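COMMUNIQUÉ DE PRESSE

Stulska lance à Drikemville une gamme de salle de bain à composer soi-même

Drikemville, le 9 avril 2025

La maison Stulska, spécialisée dans les articles de toilette et les accessoires de bain, annonce l'ouverture des commandes pour sa nouvelle gamme Drostumberg. La gamme est destinée aux petits hôtels, aux maisons d'hôtes, aux salles de sport et aux particuliers qui reçoivent souvent. Elle permet de composer un nécessaire de bain pièce par pièce, au lieu d'acheter une trousse déjà fermée dont la moitié du contenu reste dans le tiroir.

Le principe est simple. Le client choisit d'abord une fleur de douche, ensuite un ou plusieurs flacons, et enfin la manière dont le tout est présenté : dans un sachet de coton, dans une boîte en carton ou sans emballage. Chaque article existe aussi à l'unité. Aucune quantité minimale n'est demandée pour les particuliers. Pour les professionnels, la commande commence à 20 nécessaires, et un tarif dégressif s'applique à partir de 200.

Une demande venue des maisons d'hôtes

L'idée de cette gamme est née des échanges que notre service commercial entretient depuis longtemps avec les établissements de la région. Beaucoup d'entre eux nous achetaient déjà des savons et des gants de toilette, mais ils cherchaient ailleurs les accessoires, souvent chez plusieurs fournisseurs à la fois. Les livraisons n'arrivaient pas ensemble, les couleurs ne s'accordaient pas, et les flacons étaient quelquefois trop hauts pour les tablettes de douche.

Au cours de l'année dernière, nous avons adressé un questionnaire à nos clients professionnels et nous avons reçu 821 réponses. Deux souhaits revenaient avec insistance. Le premier concernait la taille des flacons : les établissements veulent un contenant petit, que l'hôte peut emporter dans sa valise, et dont le bouchon ferme bien. Le second concernait les accessoires de lavage. Les personnes qui ont répondu regrettaient que la fleur de douche soit presque toujours absente des produits d'accueil, alors que les voyageurs la demandent à la réception.

Nous avons donc décidé de partir de ces deux objets, la fleur et le flacon, et de construire la gamme autour d'eux. Le travail de conception a été mené avec l'atelier Lindqvist, qui nous accompagne pour la forme des contenants et pour le choix des teintes.
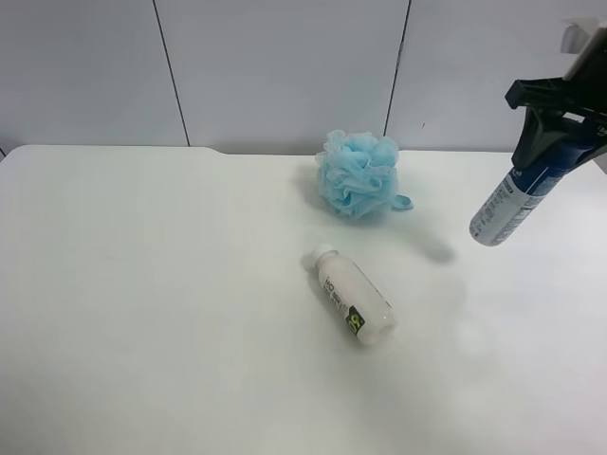
La gamme Drostumberg repose sur un petit nombre de couleurs, choisies pour se marier avec les carrelages et les serviettes que l'on rencontre le plus souvent. Nous avons écarté les tons très vifs, qui plaisent dans un catalogue et fatiguent vite dans une salle de bain étroite. Le bleu clair a été retenu parmi les premiers, et il donne à la fleur de douche en filet un aspect léger, un peu plus soutenu dans le creux des plis. Le petit flacon reste blanc, bouchon compris, de sorte qu'il peut accompagner toutes les teintes de la gamme. La fleur est munie d'un cordon bleu en boucle, que l'on passe sur un crochet ou sur le robinet. Les autres coloris proposés au catalogue sont le sable, le gris perle et le vert amande.

La fleur de douche

La fleur est l'article auquel nous avons consacré le plus de temps. Nous avons comparé plusieurs densités de filet avant de nous arrêter à une version souple, qui mousse avec peu de gel et qui convient aussi aux personnes dont la peau est sensible. Le cordon est fixé au cœur de la fleur par une couture renforcée. Cette précaution peut sembler modeste, mais le cordon était, selon nos clients, la première partie à céder sur les modèles qu'ils utilisaient auparavant.

Nous recommandons de rincer la fleur à l'eau claire après chaque usage, de la presser sans la tordre et de la suspendre dans un endroit aéré. Elle ne doit pas être partagée entre plusieurs personnes. Dans un hôtel ou une maison d'hôtes, elle est remise neuve à chaque voyageur, qui peut la garder à la fin de son séjour. Une étiquette détachable, rédigée en français et en anglais, rappelle ces consignes.

Les flacons

Les flacons de la gamme sont en plastique et se déclinent en deux hauteurs. Le plus petit est prévu pour un séjour court ou pour le sac de sport. Le plus grand est destiné à rester sur le bord du lavabo et peut être rempli à nouveau à partir d'un bidon, que nous livrons séparément. Les deux modèles partagent le même diamètre de bouchon, ce qui évite au personnel d'entretien de trier les pièces après le lavage.

Trois contenus sont disponibles au lancement : un gel pour le corps, un shampooing et un lait hydratant. Les établissements qui possèdent déjà leur propre produit peuvent commander les flacons vides. Dans ce cas, il leur appartient de coller une étiquette conforme à la réglementation, et notre service client se tient à leur disposition pour leur indiquer les mentions nécessaires.

L'étiquette de la gamme est posée à la demande. Certains clients la souhaitent avec le nom de leur maison, d'autres préfèrent un flacon nu qu'ils marquent eux-mêmes. La personnalisation demande un délai supplémentaire, qui est communiqué au moment du devis.

La présentation

Le sachet de coton est fermé par un lien coulissant. Il est lavable et peut servir ensuite à ranger des bijoux, des chargeurs ou du linge léger. La boîte en carton arrive à plat et se monte sans colle. Quant à la formule sans emballage, elle a été demandée par des clients qui disposent eux-mêmes les articles sur une serviette pliée ou dans une corbeille, et qui devaient jusqu'à présent défaire chaque trousse à la main.

Pour ceux qui hésitent, notre équipe a préparé quelques associations. La plus simple réunit une fleur de douche et un petit flacon de gel. Une autre ajoute le shampooing et le lait, avec le sachet assorti. Ces associations restent des suggestions, et chaque élément peut être remplacé par un autre sans frais.

Commandes et livraison

Les commandes sont ouvertes dès à présent auprès du magasin Stulska de Drikemville et par l'intermédiaire de notre service des professionnels. Un coffret d'échantillons peut être envoyé aux établissements qui en font la demande. Il contient une fleur, les deux hauteurs de flacon remplies de gel et un nuancier de tous les coloris. Son prix est déduit de la première commande.

Les livraisons sont faites par nos soins dans Drikemville et ses environs, et par transporteur pour les autres destinations. Nous nous efforçons de grouper les articles d'une même commande dans un seul envoi. Lorsqu'un coloris manque momentanément, le client est prévenu avant l'expédition et il peut choisir d'attendre ou de prendre une autre teinte.

Les clients qui ont passé commande au mois de mars sur l'ancien catalogue conservent leurs conditions. S'ils désirent échanger leurs trousses encore fermées contre des articles de la nouvelle gamme, ils sont priés de s'adresser au magasin avec leur facture.

Au magasin de Drikemville, un présentoir est réservé à la gamme et il est possible de toucher les différents filets avant de choisir. Les parfums des gels peuvent être essayés sur place, au lavabo installé près de l'entrée.

À propos de Stulska

Stulska fabrique et distribue des articles de toilette, du linge et des accessoires de bain pour les particuliers et pour les professionnels de l'accueil. La maison est établie à Drikemville, où se trouvent son magasin, ses bureaux et son dépôt. Elle travaille principalement avec des établissements de petite taille.

À propos de Lindqvist

Lindqvist est un atelier de dessin d'objets pour la maison. Il intervient sur la forme, la couleur et la présentation de produits d'usage quotidien, de la première esquisse jusqu'au suivi de la fabrication.

Contact presse

Service communication de Stulska, Drikemville. Les visuels de la gamme, les fiches techniques et le nuancier sont envoyés aux rédactions sur simple demande écrite. Les journalistes qui souhaitent recevoir des articles pour un essai sont priés d'indiquer le coloris désiré et l'adresse de livraison.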